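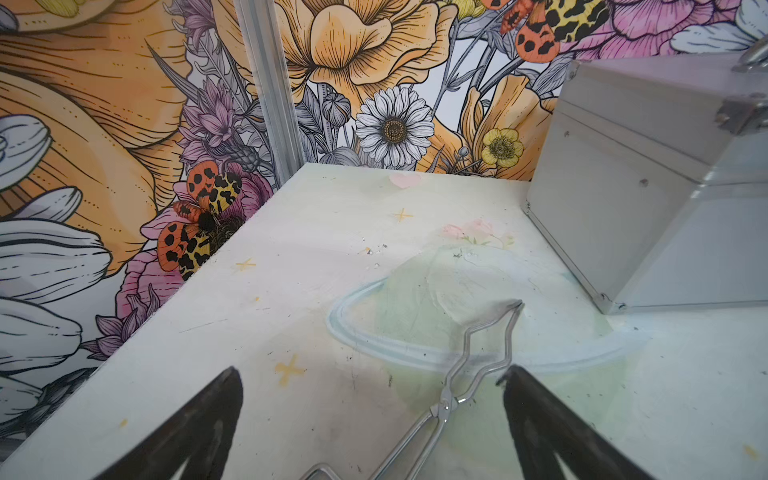 Do you need a second pair of tongs?

The kitchen shops of Trenmont would like you to own five pairs. There is a pair for salad, a pair for toast, a pair with silicone tips for the good pan, and something bent out of steel wire that is meant to be for serving but mostly lives at the back of a drawer, hooked through the whisk.

I have been suspicious of this for years, so in April I put 13 pairs through an ordinary month of cooking. The cheapest cost 2 dollars at a market stall. The dearest, from Pliltetti, was 30 dollars and came in a box with a ribbon.

The ribbon was the best part. Pliltetti says its tongs are "balanced for the hand", whatever that means when you are turning a sausage. Mine pinched the skin of my palm twice in the first week and the colour started coming off the grip in the second.

Bent wire is a harder case. It is light, it hangs on any hook, and a zigzag jaw gets a fair hold on bread or a cob of corn. Ask it to lift a wet potato and you will be picking potato off the floor. The hinge is the other worry. Crumbs and flour get into the pivot, and a quick rinse doesn't shift them.

Mali Harries, who ran the kitchen at the Owen hall for nearly 30 years, was not impressed by my spreadsheet. "A fork and a spoon," she said. "What's wrong with a fork and a spoon?" I had no good answer, though I would not want to try it over a barbecue.

The Plellholm pair, plain and scalloped at the ends, did most jobs without fuss. I don't love the locking ring, and I doubt the claim on the label that it will "outlast your kitchen". Mine already rattles.

Eleven pairs have gone to the op shop. I kept the Plellholm for the stove and one wire pair for the toast, and I'm still not convinced about the wire ones — they were cheap, and there was a hook free.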